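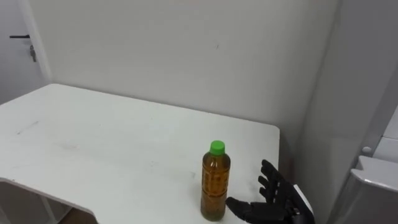 We're Avcombe, and we find out what happens when a robot hand doesn't do as it's told. I'm Leanne Rudd, I started the place with a rented unit and a borrowed kettle, and I still do most of the testing reports myself (badly typed, but thorough!). People ring us after something has gone wrong at their end, usually with an arm that was fine on the day they bought it. A lot of what we do looks very dull from the doorway. It might be a bottle with a green cap on a white table and a black hand open next to it, over and over, until we know exactly when the fingers close and when they don't.

The reason there's an Avcombe at all is a fault we had ourselves. In January, back when I was working on the Prirka fetch-and-carry arm at Catterall, we had a hand that wouldn't let go. It closed on a cupboard handle, the release command went out, the log said "released", and the fingers stayed shut. Then the arm set off on its next move and took the cupboard door with it. I was standing 2 metres away with a sandwich. I hit the stop, the door hit the floor, and I didn't finish the sandwich.
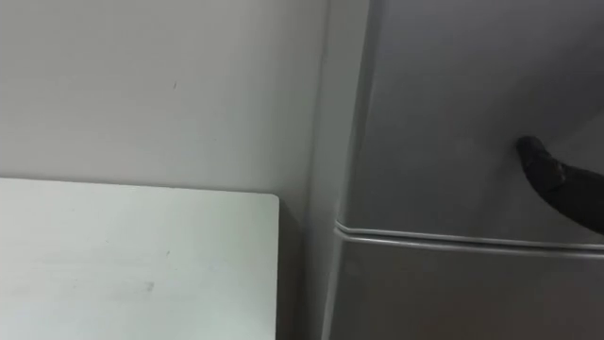 Contact test on the upper door, one finger.

We went back through 1,123 grip cycles after that and found the same false "released" in 104 of them. Most had done no harm, which is why they'd been missed, and that bothered me far more than the door did. The software was believing the command and never checking the joints. Once we made it read the finger positions before the arm was allowed to move, the fault stopped showing up. I wanted to go and look for the same thing in everybody else's kit, so I did, and on 29/07/2019 we opened for business.
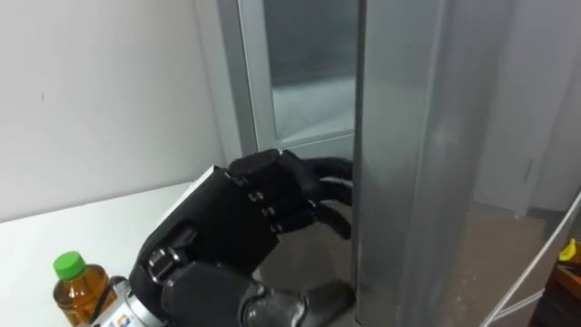 These days our standard check is called Derow (it was the name of my nan's street, there's no clever meaning). It runs to 900 cycles on ordinary household things, doors and bottles mainly, and we write down every cycle, including the boring ones. If a hand sticks, slips or says it's done something it hasn't, you get the log, the joint readings and a phone call from me in plain words. We don't sell arms and we don't fit them, so we've no reason to be kind about anyone's. 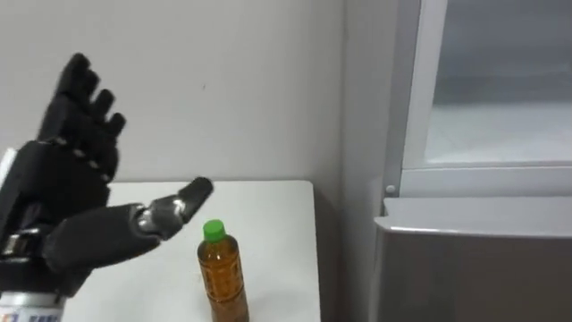

We've got a few house rules that came out of that January. The stop button is within reach of whoever is watching, and somebody is always watching. Food stays in the kitchen. A near miss gets written up the same day as if it had been a proper one, and no one gets told off for reporting it, me included.

If you've had a fault you can't explain, or one you can explain but can't make happen again, do get in touch. Send us the logs even if they're a mess. Ours were!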